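How to remove tea and coffee stains from cups

I drink a lot of tea, and for many years I thought that brown rings inside a cup are simply the price for it. My mother rubbed hers with salt. I have tried salt, and many other things, and I write down the ones that I still use.

Baking soda for everyday rings

Put one teaspoon of baking soda in the wet cup and rub with two fingers or a soft cloth. Do not add a lot of water, it should stay like a paste. After 5 minutes rinse well. For most cups it is enough, and it does not scratch the glaze if you rub gently.

Citric acid for hard water

In our town the water is very hard, and the stain holds on the layer of lime. Then soda alone does not help much. Dissolve one spoon of citric acid in hot water, fill the cup to the top and leave it for 30 minutes. My neighbor Anca Dinu uses vinegar for the same thing, but I do not like the smell, and it stays in the cup a long time.

Do not use acid on cups with a metallic gold line. I lost a nice one like this.

Dark cups need washing too

On a black mug the stain is hard to see, so people forget it. Pass a dry finger along the inside – if it feels rough, there is a layer. I wash the dark ones together with the white ones, once in a month, and clean also the place where the handle joins the body. An old toothbrush goes there very well.

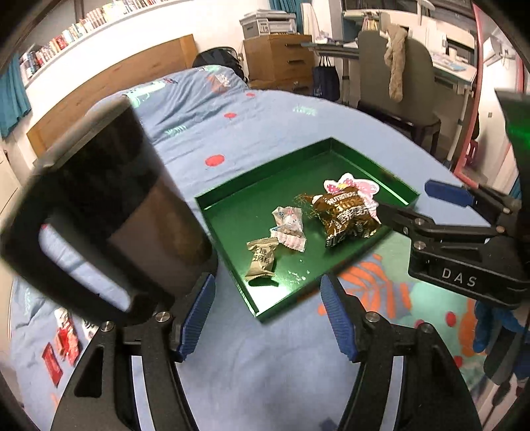

Travel cups and thermos bottles

For steel inside, I use the soda with hot water and leave it overnight with the lid off. The rubber ring of the lid should be taken out and washed separately, otherwise the old coffee smell comes back. Do not use chlorine bleach on steel.

What I stopped using

Steel wool, because it leaves gray lines. Also the cleaning tablets for teeth: they work, but a pack of 30 is finished too quickly when you have a big family.

If you have another method for the lid rings, please write to me, mine still smell a little.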